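Section 3: Getting your Fellden starter going

Welcome to the fun part! If you have been through Sections 1 and 2, your jar is washed, your scale is sitting level and your flour is out of the cupboard. From now on you are growing something, and it will take up to 7 days before it is strong enough to raise a loaf. Some starters get there sooner, some sulk for a while first. Both kinds make lovely bread.

What you need from the box
The Fellden jar with its loose lid
The Villa spatula (the long, bendy one)
The rubber marker band
The feeding card

What you need from your own kitchen
Whole wheat or rye flour for the first two days
Plain unbleached white flour after that
Tap water that has stood in an open pitcher overnight
A second container for discard, any kind with a lid

3.1 First mix

1. Set the empty jar on the scale and write its weight on the feeding card. Ours usually come in at 469 grams without the lid, but glass varies, so go by your own number. You will be very glad of it later, when you want to know how much starter is in there and don't want to scrape it all out to check.

2. Add 50 grams of whole wheat or rye flour and 50 grams of water. The water should feel like nothing much on your wrist.

3. Stir with the spatula until there are no dry bits left. Get right into the corner where the wall meets the base – dry flour loves to hide there.

4. Scrape down the sides, slip the marker band over the jar and line it up with the top of the mix.

5. Rest the lid on the jar. Do not clamp it or screw it down.

CAUTION: A working starter makes gas. Never seal the jar tightly at room temperature. Glass under pressure can crack.

3.2 Days two to seven

1. Once a day, at more or less the same time, spoon out all but 50 grams of starter. Put what you took out in your discard container.

2. Feed what is left with 50 grams of flour and 50 grams of water. Move over to white flour on the third day, or keep going with whole wheat if you like a stronger taste (I do!).

3. Stir, scrape down, and move the band to the new level.

4. Look at it again four to eight hours later. Write down how far it has climbed past the band.

Note: Many starters puff up wildly on day two and then go completely flat on days three and four. Please don't throw yours out! The early bubbles come from bacteria that die back as the mix turns sour, and the yeast needs a little time to take over. Keep feeding.

Note: A smell like nail polish remover means it is hungry. Feed it twice a day until the smell softens to something closer to yogurt or green apple.

CAUTION: Pink or orange streaks, or fuzzy mold of any color, mean the batch has to go. Throw it all away, wash the jar in hot soapy water and start again from 3.1. Do not try to spoon off the bad part.

3.3 Is it ready?

Your starter is ready when it doubles within eight hours of a feeding, and does so on two days in a row. You can also drop a teaspoon of it into a glass of water at its peak. If it floats, great. If it sinks but has been doubling nicely, trust the doubling – rye starters in particular are poor floaters.

3.4 Keeping it in the refrigerator

A ready starter doesn't need a feeding every day. Cold slows it right down, and once a week is plenty. This is what makes sourdough possible for people with jobs and children and other hobbies.

1. Feed the starter as usual and leave it out for one hour.

2. Choose a spot on a middle shelf. Keep clear of the freezer section if yours sits inside the main compartment, as many do on small models, and don't put the jar in the door, where the temperature jumps up and down every time someone wants milk.

3. Put the lid on, still loose, and leave a finger's width of space behind the jar so it isn't touching the back wall.
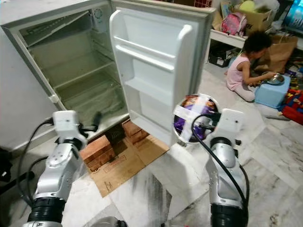
4. After one week, take the jar out, pour off any dark liquid on top (or stir it in for extra tang), and feed it.

5. Leave it out for an hour again, then return it to the shelf.

Note: If your refrigerator runs very cold, the starter may seem lifeless when it comes out. Give it two feedings at room temperature before you bake and it should wake up happily.

3.5 Building up for a bake

The Iltura country loaf in Section 4 calls for 100 grams of lively starter. To make enough, and still have some to keep:

1. The evening before, mix 30 grams of starter with 60 grams of flour and 60 grams of water in a clean bowl.

2. Cover it and leave it on the counter overnight.

3. In the morning, check that it is domed and full of bubbles. Measure out 100 grams for the dough and put the rest back in the jar.

For the full recipe you will also want 700 grams of bread flour and 500 grams of water. Weigh them out the night before if your mornings are anything like mine.

3.6 Using up discard

Keep discard in the refrigerator and use it within a week. It makes wonderful pancakes, crackers and flatbread, and none of those need any rise from it, so a sleepy batch is fine. Wait until your starter is past its first week before you cook with the discard, as the early stuff can taste pretty odd.

CAUTION: Do not pour starter down the sink. It sets like glue in the pipes. Scrape the jar into the trash or compost first, then rinse it with cool water. Hot water cooks the flour onto the glass.

Proofing baskets and the Coveo dough cover are dealt with in Section 5.

Text by Joon-young Bae. Last revised 16 January 2023.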